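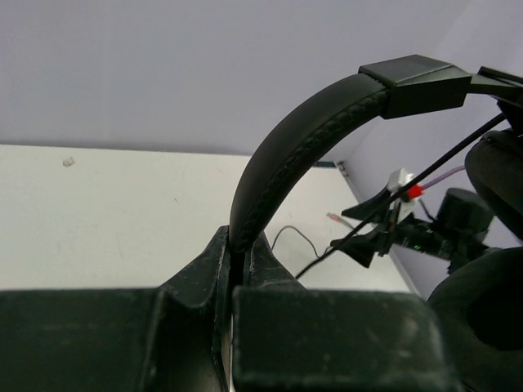
Black padded headband in the gripper, ear cups hanging to the right.

August, thermal bench, 9:40 p.m.

Third soak on the Firon receiver board, the one meant for the Kaimal cubesat. Chamber up at 3 p.m., first cold plateau reached just before five. Held there, then ramped up at the slow rate because the fast one tripped the heater breaker last time. Hot plateau is 70 C on the base plate. Baseplate sensor and the one on the oscillator can agree well at cold and drift apart when hot, same as the last two runs. I think the oscillator can is just badly coupled to the board. Need to look at the pad under it before we blame the part.

Lock times:
- cold plateau: locked on every try, slowest 96 seconds
- ambient: fine, didn't log all of them
- hot plateau: 3 failures to lock, all in the first stretch after the ramp ended

After the board had sat at hot for a while the failures went away. Cycled power a good many more times and couldn't get another. So either it's a gradient problem during settling or the reference takes longer to calm down than the datasheet lets on. I would wait an extra half hour before the first lock attempt on the next run and see if the count drops to zero.

Telemetry: 738 frames recorded over the hot plateau. Checksums good on all of them. The temperature word in the housekeeping frame is still off by one bit position, known bug, fix is in the Irnby branch but not in the build that's on this board. Do not correct it by hand in the log files. The plotting script already shifts it, and if you fix the logs too you get half the real temperature. I lost most of an hour to that in the spring.

Chamber notes. Door seal is sticking at the lower hinge corner. Wiped it down, a little better. Nitrogen bottle is low but will do one more run. The feedthrough labeled B has a loose backshell, I taped it and moved the antenna simulator cable over to D. Anyone using the old wiring sheet will be one connector off.

Dretstead wants the results before they commit to the shaker slot. Told them the board can go to vibration as is, provided we get another hot soak afterward with the longer wait. They haven't answered yet.

To do:
- pull the can shield, check the thermal pad
- rerun hot only, longer settle
- new backshell for B
- update the wiring sheet (B to D)
- order nitrogen

Left the chamber ramping back to ambient, door shut, heater off. Board is still powered.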